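Vesum clear storage bin, large – four months in

I did not set out to have opinions about a plastic bin. I have a mortgage and a bad knee and a perfectly good list of other things to have opinions about. But the canvas toy sacks finally gave up in July, one of them halfway down the stairs, and after a week of finding blocks with the soles of my feet I ordered a set of the Vesum clears from a shop in Traltudville that mostly sells aquarium gravel.

The idea is to sort by colour. This was my daughter's idea. She is in grade two and has views on filing. Red gets a bin, blue gets a bin, and everything else goes into what she calls Other, a category that has grown to include a sock and a harmonica.

First, the good. The plastic is properly see-through, so you can tell what's in a bin from across the room without taking it down off the shelf. I can't overstate what that has done for the hour before bedtime. We used to tip out every sack to find one piece. Now she stands in front of the shelf like a customer at a deli counter and points. The blocks themselves look better too, for whatever that's worth to you. Red ones especially. They sit in there like something you'd pay extra for.

The walls do bend things a bit. Look through the side at an angle and whatever is behind it goes soft and wobbly. I mention it only for anyone planning to read a label through one. 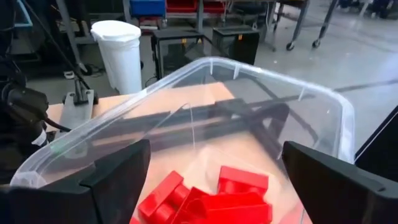

Then there's the rim. It's thin and rounded, comfortable enough on the fingers, with little moulded ribs and notches that I assume are there for the lid. The lid is sold separately. The lid is always sold separately. I bought one to be thorough and it goes on with a crack that my neighbour, Amândio Bettencourt, says he can hear through the party wall. It comes off again with roughly the same enthusiasm. We now use it as a tray.

Scratches: yes. After a few weeks the insides had the look of an old watch face, and nothing I've tried has shifted them. Warm water and dish soap gets the fingerprints off. A dry cloth just moves them somewhere more visible. If you want your shelves to look like the catalogue you'll be wiping these down a lot, and I wish you well.

They also slide. There's no grip on the base, so on a smooth tabletop a keen seven-year-old can send one a fair distance. I stuck felt dots on ours, which helped the table and made the sliding considerably better.

I had a Hjaltested bin before the sacks, the cloudy grey kind, and it was tougher. I dropped it down the basement steps more than once and it never complained. But you couldn't see a thing in it, and so over time it became the place where batteries and takeout menus went to retire. I'd take the Vesum over it for toys and the Hjaltested for anything in a garage.

Would I buy them again? I already have. Two more, for the craft cupboard, where the glue sticks now live in plain view and still can't be found by anyone under four feet tall.

Four stars. The fifth is with the lid.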